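Household Skills 2104 – Handout for Week 2
Folding Washcloths and Small Towels
December 2023

Welcome back, everyone! Last week we sorted and washed, and this week we get to the part that most of you told me you like least, so I have tried to make the notes as friendly as I can. Please bring one square towel from home. Any color will do, and an old one is just as welcome as a new one (mine have seen up to 200 washes and still fold very nicely).

Before you fold anything, lay the towel flat and give it a moment of your attention. Terry cloth has a nap, those little loops that stand up from the weave, and when you brush your palm across it some patches will look darker than others. Those are only loops leaning a different way – they are not stains, and you needn't go back to the sink. Smooth from the middle outward with an open hand.

Now for the hem. It is usually flatter than the rest of the towel, so it is the easiest place to get a good hold. Take the two far corners, one in each hand, and keep the edge between them straight but not stretched. If you pull hard the hem goes wavy, and the fold will follow it.
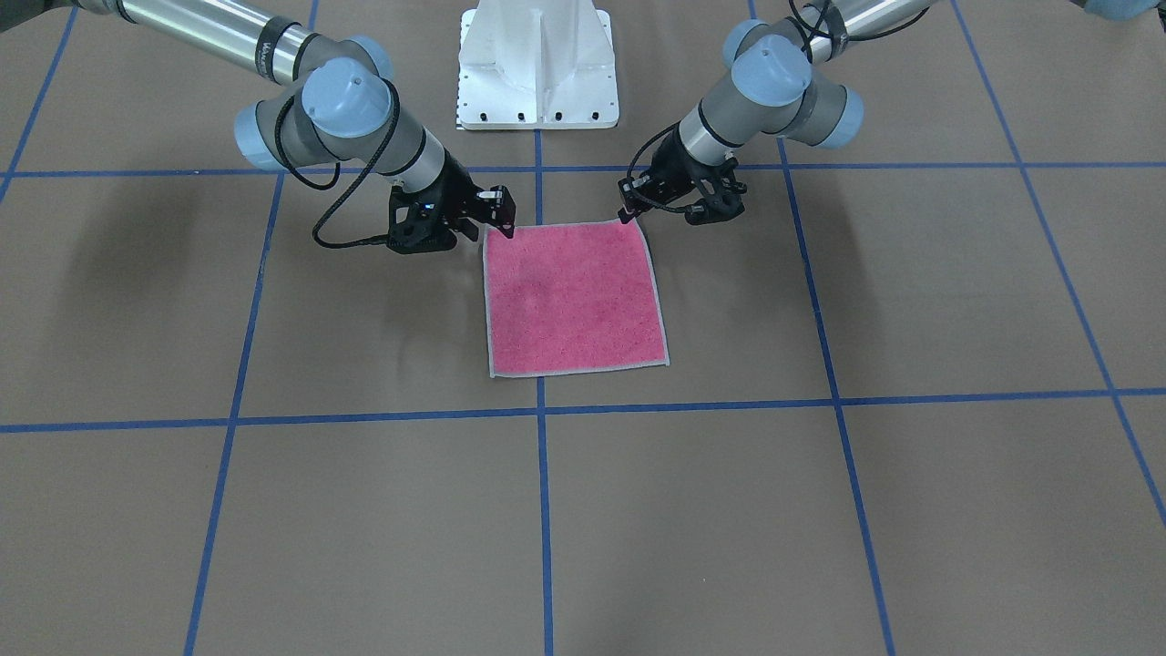 Bring those corners toward you until they meet the near ones, lay them down together, and only then let go. Run your hand along the fold. Turn the towel a quarter of the way round and do the same again, and you should have a small square with the hems stacked on two sides. Some of you will prefer thirds, and for a narrow shelf I do too, but let us all learn halves first.

For practice at home: fold the same towel ten times, slowly, and write down which corner gives you trouble. We will start with those notes next time.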